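Search this site
Enter keywords Go

Clustow Bench Program: Progress Report to the Beddoe Fund
June 2021

This report covers work at the Bravthorpe bench since the grant payment in April. The grant pays for the checking, sorting and storing of donated extension leads and power strips before they are lent out to community rooms in the area. It also covers the bench fittings and the printing of the lending sheets.

1. Bench and work surface

The main bench is now in regular use. Strips used to be checked directly on the wood, where pale cords and small parts were hard to keep in order. Work is now done on a white board laid over the tabletop – it wipes clean and can be lifted off when the bench is needed for something else. Each strip is laid out with its cord stretched to the left, so that the full housing can be looked over from one end to the other.

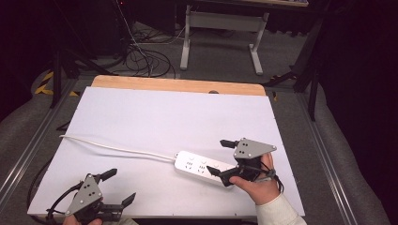 2. Checking the strips

The checking sheet was rewritten during this period. The old one had a single box for "condition" and people filled it in very differently. The new one has 5 lines: plug, cord, cord entry, sockets, switches. A strip with a mark against any line goes to the repair shelf and does not go out on loan until it has been looked at again.

The cord entry gets the most attention. The ribbed collar at the point where the cord meets the housing takes most of the strain when a strip is pulled across a floor, and a split there is easy to miss on white plastic. The sheet now asks for the collar to be looked at from above and from both sides. The sockets are checked next for dirt, scorching and anything stuck in the slots. Maker's marks are copied down only if they can be read. Molded white lettering on a white housing often can't be, and in those cases the line is left blank.
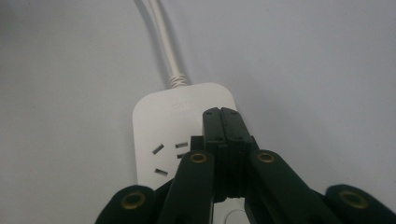

Dremero, which receives strips from the program, wrote in to say that the new sheet is easier to follow but that the cord length should be on it as well. Two of its rooms have outlets only at one end, and a short cord is no use to them. We agree with this and will add a line for cord length at the next printing.

Strips with a separate button for each socket take longer, because every button is pressed and tried with its own outlets. We have allowed 10 minutes for each of these in the work plan, up from five. It has slowed the bench a little – we would still like to keep it.

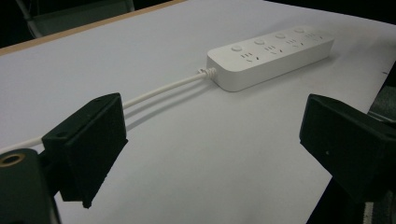

3. Storage and labels

Checked strips are stored flat, with the cord folded loosely and held by a cloth tie. Wrapping the cord around the housing has been stopped, as it bends the cord sharply at the collar. Labels go on the underside. The first batch of labels peeled within three weeks and has been replaced with a stronger type, paid for out of the sundries line.

4. Spending and next steps

Spending is within budget on all lines except printing, which is slightly over on account of the second version of the sheet. We ask to move the difference across from bench fittings, where there is money left. The shelf labels for Clustow are still to be ordered, and the cord length line will be added before the next batch of strips comes in.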